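Re: [handheld-practice] Draft 2, section 4: floor cables and marker cubes
From: Khadija Helmy
To: handheld-practice list

Replying to the section 4 comments only. Section 5 (file naming) can wait until the Eklund group has sent its text.

On the cable clause, the earlier message said:

> 4.3 as drafted says "no cable shall cross the working area."
> At Lilldale we can't meet that. The chargers and the tracking
> PC share one wall outlet, and the operator walks between them.
> Either define "working area" or change "shall" to "should."
> Also, 4.6 asks for a marker check "at regular intervals."
> Regular for whom? Our auditors will ask.

Both points accepted in part.

4.3. I would keep "shall" and define the area. Proposed wording:

4.3 The operator's walking area is the floor the operator may step on during a recorded task, plus one full step in every direction. No cable shall lie in the walking area unless it is taped flat along its whole length or run under a cable cover. Power strips shall be outside the walking area.

4.3.1 The walking area shall be marked on the floor before the first take of a session and shall be redrawn when furniture is moved.

This leaves the rest of the room alone. A site with one outlet can still comply by moving the task instead of the outlet. Thin signal cables count as cables. Two sites read the old text as covering power only, so the definitions section needs a line on that.

4.6. "Regular intervals" goes out. Proposed wording:

4.6 The marker cube on each gripper shall be checked for play, scuffing and lifted print edges at the start of each session, after any drop, and after any contact between a cube and a fixed object. A cube that fails shall be replaced and the gripper recalibrated before recording continues.

The "after contact" part comes from the Sestano log. Of 1144 takes, 131 were rejected for pose error, and most of those followed a knock that was noted by the operator but not acted on. The present text gives the operator no duty to stop. I would like it to.

4.7 (new). Straps, lanyards and loose cuffs. A harness is fine, but free strap ends should be tucked or clipped so they can't catch in the jaws or hang in front of a cube. Wristwatches are allowed if they don't touch the grip. "Should" is enough for this one.

4.8 (new). Stands and poles. Where the task has the operator close a gripper on an upright pole, the base of the stand is a trip hazard at the point where the operator's attention is on the jaws. Feet stay clear of the base, and closed shoes are required. 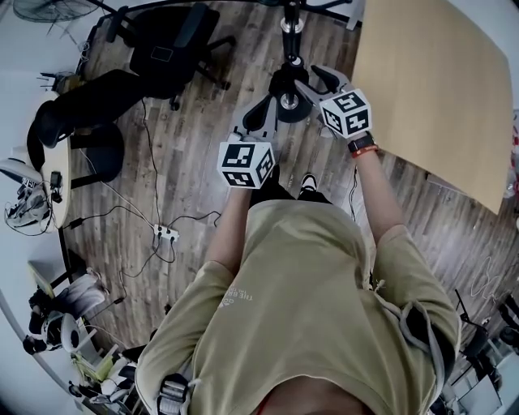 Asinari's reply to the first version of 4.8 was that closed shoes belong in the general safety section, and that repeating a rule in two places means one copy will be out of date by the next draft. I agree with the principle. My preference is to keep the rule in section 2 and put a cross-reference in 4.8, with no text repeated.

Open items for section 4:

- Is one full step enough for 4.3 when the task includes turning around? Lilldale, please comment.
- Does "fixed object" in 4.6 include the other gripper? I think it should, and the wording would then be "any hard object."
- Tape type. I don't want to name a product.

Please send objections with replacement wording. I will fold whatever has arrived by the end of December into draft 3.

Khadija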